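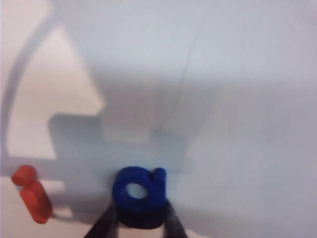

Blue lowercase "a" from a chunky letter set

Should I teach lowercase or capital letters first?

Asked by Zinash Ambaye in Early Reading
216 views - 3 answers

My son turned four in November and he has started asking what signs say. I want to work on letters with him at home but I'm getting mixed advice on where to start.

My mother taught all of us capitals first and she thinks I should do the same. The preschool he goes to on Tuesday mornings sends home sheets with both on them, big A next to little a, and he mostly ignores the little one. A neighbor told me capitals are a waste of time because books are almost all lowercase.

What he knows now: he can find the capital letters in his first name and he knows O and X. He can sing the alphabet song but he runs L M N O P together like it's one letter. He does not write anything yet, just lines and circles.

My questions are

1. Which one first, or both together?
2. Should I say the letter name or the sound?
3. Is it a problem that the "a" in his books has the little hook over the top and the one on his letters doesn't? He did not believe me that they were the same letter.

We have a set of loose letters, a Jabłońska alphabet book that was a gift, and a lot of scrap paper. I'd like to not buy a program.

Answer by Urszula Bielecka
Marked as helpful by the asker

I taught kindergarten for 19 years and now I tutor. Both ways work. Kids who start with capitals learn to read and so do kids who start with lowercase, so don't let the choice hold you up.

If you want my preference, it's lowercase for reading and capitals for the first attempts at writing. Open any page of a picture book and look at how few capitals are on it. If the goal is to read the page, he needs the small letters. But capitals are easier to draw. Most of them are straight lines and big curves and they are all the same height. A lowercase "a" or "g" asks for more control than a lot of four year olds have.

Since he already knows the capitals in his name, keep those and add the lowercase partners for the same letters. Write his name the way he'll see it at school, one capital and the rest small. Put it on his coat hook, his cup, wherever. Then add new letters a few at a time. I would do 4 and stay on them until he gets them without thinking, which might be a few days or might be three weeks. Don't go in alphabet order. Something like s, a, m, t lets you make real words early (mat, sat, am, at). Keep b and d far apart from each other. I leave at least a month between them. Same with p and q.

Name or sound: tell him both, but lean on the sound when you are looking at words. "This is a, it says /a/ like in apple." Try not to add "uh" to the end of sounds. It's "mmm" and not "muh", or he will have a hard time blending later.

On the two kinds of a. There is the one with the hook, used in most printed books, and the round one with the stick on the right, used in handwriting and in many kids' materials. Teach him the round one as the main one. When he notices the other, just say that's how the book people make it. Then hunt for them on a page together. Mine used to like circling them in the grocery flyer. The letter g does the same thing, and he'll run into that one later.

Keep it short. 7 minutes is plenty at his age. If he walks off, he's done.

Comments on this answer

Zinash Ambaye: Thank you, this is very clear. I had been going in order from A and we were stuck on B.

Faizal Ginting: What about kids who turn the loose letters upside down? My daughter makes u and n the same way.

Urszula Bielecka: Normal. A cup is still a cup when you turn it over, and letters are the first thing she's met that changes. Draw a line on a strip of paper and have her stand the letters on it. Put a dot at the left end so she knows where to start.

Answer by Remigiusz Rutkowska

Capitals. That's how I learned and how my kids learned. They pick up the little ones by themselves once they are reading. Don't overthink it.

Answer by Zuzanna Nowicki

Not a teacher, just a parent of two. We did both at once with the older one and he mixed them up for a long time - he wrote his name with random capitals until second grade. With the younger one we did lowercase only and it went smoother, but she is also a calmer kid so I don't know that it proves anything.

For L M N O P, sing it slow to a different tune and have him touch each letter as he goes. It fixed it for us in a weekend.

Check your library too. Ours in Ultton has bags of letters and easy readers you can borrow the same as books.

3 answers - Sign in to add yours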